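# Two Hands, One Green Tablecloth
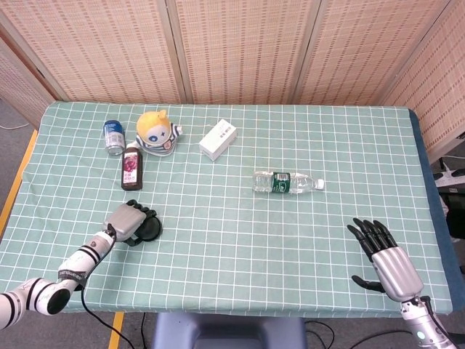 *Team Orow's practice table, with the left hand on the disc and the right hand open.*

Munro, second floor, end of the corridor. You hear the fans before you find the door. Then a folding screen, woven, the kind somebody's aunt keeps in a sunroom, and behind it the table where the Orow team has been living since January.

Orow is the robot. Also the team. Also, confusingly, the folder on the shared drive where everything goes. Two arms, two silver hands with black fingers, and a group of students who built their whole winter on getting those hands to clear a table.

That's the task. Clear a table. The Zilleo Cup gives every team the same thing, a surface, a bunch of household stuff, a clock. Pick it up, put it where it goes, don't drop it. Last year most teams scored in the single digits. Orow scored 2.

"We got the bottle and we got the bottle again," one of the second-years told me. The judges let it stand.

So this year they practice with junk that fights back. A drink can. A little brown glass bottle with fruit on the label. A plush toy in navy and white stripes, round yellow head, which everyone on the team seems to hate. Soft things are the worst, they say. You squeeze, it gives, you squeeze more, the fingers think they have nothing. Then the white cardboard box, easy, unless it's turned at an angle. It's usually turned at an angle. They do it on purpose.

And the water bottle lying down. Clear plastic. A student who works on the vision side put her head on the desk when I asked about clear plastic.

The cloth is mint green with a grid of thin white lines. I figured the grid was for measuring. No. It was the cheapest one in the store and it hid the old table. Someone did try using the lines for calibration, for one long evening, and gave up when the creases threw everything off by a finger width. Now they leave the creases in. The Cup tables have creases too.

A run goes like this. Somebody calls it. Somebody else checks that no chairs are in the way, then the arms move, slower than you'd hope. Nobody talks. If it goes wrong there's a groan, a reset, a line typed in the log. The log has 1,000 runs in it now, most of them marked with one letter, F, and a few with comments I can't print in a family magazine.

The good stretch came the week before I visited. 25 clean grasps in a row on the black disc, left hand only. They ordered pizza at 24, which was agreed later to be a mistake, nerves-wise, but the streak held. Went to 25. Ended on 26.

Flat things are hard, one of the first-years explained, demonstrating on my notebook. Your own fingers cheat. You slide the thing to the edge, or get a nail under it. Orow has no nails. What it has now is a sort of press and curl move the team calls "the crab", worked out over a weekend with a lot of bad language and one cracked fingertip cover.

Money is tight, as its always tight. Oluven, the parts supplier across town, gives them a student rate and lets them bring back what they break. They bring back a lot. The club has 46 members on paper. On a weeknight you might get eight, and during exams, two and somebody's roommate.

Do they work together, the hands? Sort of. Passing an object from left to right is worth double points at the Cup and the team has been putting it off. The first real attempt was the day I came. The can went up, traveled maybe a foot, and the right hand closed a half second early on air. Groan. Reset. F.

Second try, same thing. Third try the right hand got it, held it, and the whole room went up, somebody knocked over a stool. Then a small argument over whether it counted, becuase the left hand hadn't fully let go. Log says F with a question mark.

Entries for Zilleo close 14th February. The form asks for a video, a parts list and a paragraph on "what you hope to learn". The paragraph was still blank when I left around nine. The vision student was back on the clear bottle, and they were arguing about whose turn it was to put the plush toy back up.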